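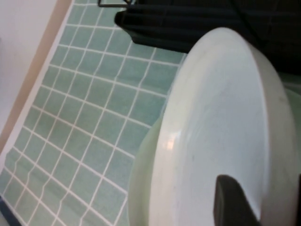

图1 白色圆盘与浅绿色圆盘

Latifa你好，

上次通电话时你说，进展报告不用写得像论文，想到什么写什么就行，那我可就真不客气了。这份写的是Silititz社区食堂从春天到现在的情况，截到9月11日。正式的账目表Brahim Shehata会另外发给你，他做表比我仔细得多，我这里只讲讲事情是怎么走过来的。

先说大家最关心的，饭到底有没有人吃。有！这一期一共供了1,356份午餐，比申请书里写的目标多出93份。多出来的主要是周末那几顿。原来的计划里周末不开火，后来Nolside那边几栋楼的老人家属来问，说周一到周五都有着落，偏偏周末儿女加班，老人自己在家就泡点饼干对付。我们试着周六中午开了一次，菜很简单，番茄鸡蛋、清炒小白菜、一锅冬瓜汤，结果桌子坐满了，还有两位端着碗坐到门口台阶上吃的。之后周六就没停过。

钱的方面，食材比预算花得省一点，煤气和运费又超了一点，两边一抵，手头还剩539元。我想把这笔钱留到10月买米，那时候新米下来，口感好，老人们嘴上不说，碗底干净不干净是骗不了人的。如果你们那边规定剩余款必须退回，请早点告诉我，我好另想办法。

再说说没做好的地方。申请书里写了要办10次营养小课堂，目前只办了六次。头两次请的老师讲得很专业，什么钠的摄入量、优质蛋白，底下的人听着听着就聊起天来了，有位阿姨干脆织起了毛衣。后来我们改了办法，不讲课，改成一起包饺子、一起腌萝卜，边做边说少放盐这回事，反应好多了，还有人回去把自家的酱油换成了小瓶的。剩下四次我打算全按这个路子来，题目暂定是杂粮粥、蒸菜、清淡的炖汤和过冬的泡菜。泡菜那一次我有点犹豫，盐还是不少，可报名的人偏偏最多，你有什么想法可以跟我说。

送餐上门这一块，情况比春天稳当。夏天最热的那几个星期我心里真是打鼓，饭盒装进保温箱，从厨房骑到Nolside最远的那栋楼，汤是不怕凉，就怕凉菜出问题。我们索性整个夏天都不送凉拌菜，改成炒的和蒸的。Sqalli货运站借给我们一个棚子放电动三轮，省得每天搬上搬下，这件事真的要谢谢他们站长，连充电的插座都给我们留了一个。现在送餐分两条线，东线十一点出发，西线晚一刻钟，这样到了门口饭都还是热的。东线有一栋楼电梯坏了快一个月，送餐的小伙子天天爬七层，我催了物业三回，上周总算修好了。

厨房那台旧冰箱八月中旬彻底不制冷了，修理师傅看完直摇头。Isodix给了我们一台他们换下来的双门冷柜，八成新，我们只出了搬运费。这笔费用不在原来的预算科目里，Brahim先记在“其他”下面，还得请你们那边点个头。冷柜进门的时候比门框宽出一点点，折腾了大半个下午，最后把门卸下来才弄进去，门到现在关起来还有点吱呀响，等有空再上油。

人手方面，早班现在固定下来了，切菜、淘米、熬汤都有人管。晚上的洗碗还是紧张，有时候我自己留下来洗，洗到天黑也是有的。附近中专的烹饪班表示愿意来帮忙，算他们的实习学时，我已经和带班老师谈过一次，还差一份协议。你们手上如果有现成的协议范本，能不能发我一份？我自己写的那版，Brahim看了说像情书。

还有一件小事我觉得值得写进来。六月份我们放了一个意见本在门口，本来以为会收到一堆嫌淡嫌软的话，确实也有，可写得最多的是想要换菜单的顺序。原来我们是固定的，周一总是豆腐，周二总是鸡腿，有些人只有周一能来，等于吃了几个月的豆腐！这个我之前压根没想到。现在改成两周一轮，菜单提前贴在楼道里，字放大，老人不用戴眼镜也能看清。豆腐没有取消，爱吃的人还真不少，隔周换成肉末蒸的做法。

下一步的安排大致是这样：10月上旬把剩下的小课堂排出来，新米到了以后换一次主食供应商，顺便比一比面粉的价格；洗碗的人手在入冬前落实；送餐的保温箱要添两个，旧的那只拉链坏了，现在用绑带捆着。至于明年要不要把周六这一顿正式写进项目，我个人很想写进去，但这样一来食材那一项就得往上调，我和Brahim算了两个版本，附在他的表后面，你看哪个更容易过。

你要是下个月能来，挑个周六中午吧，提前说一声，我给你留靠窗的位子，冬瓜汤管够。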